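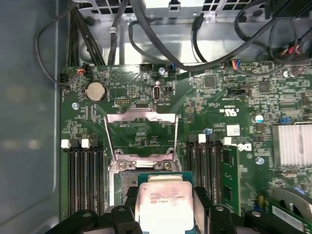

# Unit 5: Fitting a Processor and Memory to a Workstation Board

**Wosside Technical Institute, Department of Computer Maintenance**
Course handout, November session
Module leader: Kerstin Engelhardt
Workshop supervisor: Gunther Sperling

## 1. Purpose of the unit

This handout accompanies the third practical of the module and should be read before students attend. It covers the removal and refitting of a processor in a socketed workstation board, the seating of memory modules, and the checks made before power is restored. Students are expected to have completed Unit 4 (Power Supplies and Safe Isolation).

The practical is carried out with the board left in its chassis. Work on a bare board is simpler, but most repairs in service are made with the board in place, and students need to become used to the restricted space beside a metal side wall and between two banks of memory slots.

## 2. The processor

The processor shown at the head of this handout is an Intel Xeon, marked E5-1630V3 and 3.70GHZ on its heat spreader. The heat spreader is the metal lid that covers the working part of the device and passes heat to the cooler. The green layer beneath it is the substrate, which carries the electrical contacts on its underside.

Students should record the full marking in the workshop log before the cooler is refitted. Once the cooler is in place the marking cannot be read without dismantling the assembly again. Markings on polished metal are easily lost in glare; tilting the lamp to one side is usually enough to make them legible.

Three terms are used throughout the unit:

- **Heat spreader** - the metal lid on the upper face of the processor.
- **Substrate** - the board-like layer to which the heat spreader is attached.
- **Contact face** - the underside of the substrate. It must not be touched.

## 3. The socket

In this type of socket the pins belong to the board and the processor has flat contact pads. The pins form a grid inside a dark plastic surround. They are fine, closely spaced and easily bent, and a bent pin may prevent the machine from starting or may cause a memory channel to disappear. Repair of bent pins is outside the scope of this module.

The processor is held down by a metal load plate. With the plate open and tilted upward, the socket is fully exposed and the following rules apply:

1. Nothing is to be passed over the socket except the processor itself.
2. Loose screws are to be placed in the magnetic tray before the plate is opened.
3. The socket is not to be cleaned with a cloth, brush or swab. A hand blower may be used with the supervisor's permission.
4. If work is interrupted, the protective cover is to be fitted.

## 4. Preparation

Benches are allocated by the workshop supervisor. Each bench is supplied with an earthed mat, a wrist strap, a set of screwdrivers, a tray for screws, lint-free wipes and a tube of Prisura thermal compound. Students should not bring their own compound.

Before the chassis is opened:

- Disconnect the mains lead and all external cables.
- Press the power button once, with the lead removed, to discharge what remains in the supply.
- Fasten the wrist strap and test it at the station by the door.
- Lay the chassis flat, with the board facing upward.
- Remove rings, bracelets and lanyards.

Cables should be moved clear of the socket. Thin wires running to connectors at the edge of a board are often damaged at this stage, usually by being pulled. A connector is always released by its housing. If a cable loops along the side of the chassis and does not obstruct the work, it should be left alone.

## 5. Procedure

### 5.1 Removing the processor

1. Remove the cooler, loosening its screws a little at a time in diagonal order. If it does not lift freely, turn it very slightly from side to side. It must not be levered.
2. Wipe the old compound from the heat spreader with the processor still clamped in the socket.
3. Release the retaining levers in the order given on the load plate, and raise the plate.
4. Note the position of the corner mark on the processor and the matching mark on the socket.
5. Hold the processor by two opposite edges and lift it straight up.
6. Place it in the tray supplied, contact face protected.

### 5.2 Fitting the processor

1. Inspect the socket under the magnifier. Look across the grid from a low angle and in two directions; a disturbed pin will interrupt the pattern of reflections.
2. Hold the processor by its opposite edges, heat spreader upward, directly above the socket.
3. Align the corner marks and the notches in the substrate.
4. Lower the processor vertically until it rests in the surround. It must be set down under its own weight. Do not slide it into position.
5. Confirm that it lies level on all sides.
6. Lower the load plate and close the levers in reverse order. Some resistance is normal at the end of travel.

Step 4 is the point at which most damage occurs. The space for the fingers is limited by the memory slots on either side, and there is a temptation to release the processor early and let it drop the last few millimetres. Students who find the grip awkward should stop, return the processor to its tray and ask for the vacuum lifter. No marks are lost for doing so.

### 5.3 Memory

The practice board has a bank of DIMM slots on each side of the socket. Each slot is closed by a latch, and on these boards the latches are white, which makes their position easy to check at a glance.

Modules are fitted as follows:

1. Open the latch of the chosen slot.
2. Match the notch in the module to the key in the slot.
3. Press evenly on the upper edge until the latch closes.
4. Check that the module stands upright and that its edge is parallel to the slot.

The order in which slots are filled is decided by the manufacturer and is not the same on all boards. For the practical, a single module is enough. Students should consult the slot diagram for their bench and enter the slot number in the log.

## 6. The coin-cell battery

The round silver cell in its black holder maintains the clock and the firmware settings while the machine is disconnected. It is not removed in this unit. Where a machine fails to start after a processor change, resetting the firmware may be necessary, and that procedure is covered in Unit 6.

## 7. Final checks

Before asking for the machine to be inspected, students should confirm that:

- the load plate is closed and both levers are secured;
- the memory latch is fully home;
- the cooler is fastened evenly and its fan is connected;
- no tool, screw or wipe remains in the chassis;
- all connectors moved during the work have been returned to their headers.

Power is restored only by Mr Sperling or by the duty demonstrator, Ashraf Samir. A machine that does not start at the first attempt is to be switched off and disconnected before anything inside it is touched.

## 8. Assessment

The unit carries 250 marks in the module total. The practical is assessed at the bench, and the workshop log is handed in at the end of the session. The log should contain the processor marking, the slot used, the result of the pin inspection, and a short account of any difficulty met. An accurate report of a fault is marked on the same basis as a faultless fitting.

Students who miss the session should contact Hauke Brinkmann in Room 535 to arrange another place.

## 9. Reading

- G. Strobel, *Workshop Practice for Computer Technicians*, Reinholz, chapters 3 and 5.
- Department safety sheet, *Static Protection at the Bench*.
- Drandden Laboratory notes on thermal compounds (available from the module page).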